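23 March 2018

Rod tip day! Kwok-wai wanted to know if we could get away with plain pushing on the block set before I put the Bisska gripper back on, so I swapped it out after lunch and dropped the speed limit to 128 (units are whatever the controller thinks they are, ask Jui-lin).

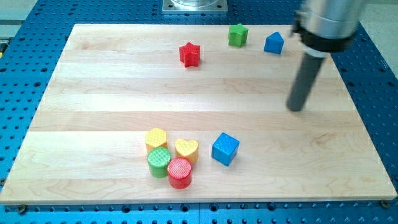
Cylinders are a pain - they roll off the contact point if I'm even a little off center. The cube goes fine on a flat face, badly on a corner. Stars I haven't figured out yet. Got 9 decent pushes before the controller faulted, same joint 6 complaint as before.

To do: ask Endang for the softer tip, rerun with the gripper.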